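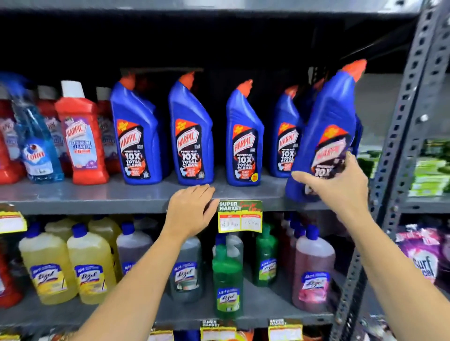 Moule à charnière Dindorell : mon avis après un hiver de gâteaux

J'ai acheté ce moule pour remplacer un vieux modèle dont la charnière avait pris du jeu. Le Dindorell est vendu en une seule taille, avec un fond plat amovible et un second fond à cheminée pour les savarins. Je l'ai payé 30 euros chez Lapointe.

Premier essai avec un gâteau au yaourt. Beurré et fariné comme d'habitude, il s'est démoulé sans accroc. Les bords étaient un peu plus colorés que le centre, j'ai donc baissé le four de dix degrés la fois suivante.

J'ai ensuite fait trois cheesecakes cuits, dont un au bain-marie. C'est là que le moule déçoit. L'eau est entrée par le joint et le fond de biscuits était détrempé sur tout le pourtour. Pour les deux autres, j'ai mis deux épaisseurs de papier aluminium autour — plus de fuite. La notice parle pourtant d'un moule étanche.

La charnière est ferme, presque trop au début. Elle s'est assouplie au bout de quelques semaines. Le rebord du fond est assez bas pour glisser une spatule sous le gâteau, ce que mon ancien Kornar ne permettait pas. Il faut par contre éviter de couper directement dessus : j'ai déjà une rayure, faite avec un couteau à pain.

Côté lavage, la notice autorise le lave-vaisselle. Je le fais à la main, avec une éponge douce, et je passe une vieille brosse à dents dans la rainure où les miettes se coincent. Bien l'essuyer avant de le refermer.

Le fond à cheminée m'a servi une fois, pour un gâteau marbré. Il tient bien, mais la pâte a légèrement coulé à la jonction.

Pour des gâteaux classiques et des entremets sans cuisson, je le rachèterais. Pour des cheesecakes au bain-marie, prévoyez de l'aluminium ou un moule d'une seule pièce.

Ma note : 3 sur 5

Garnet Campbell, le 18 janvier 2025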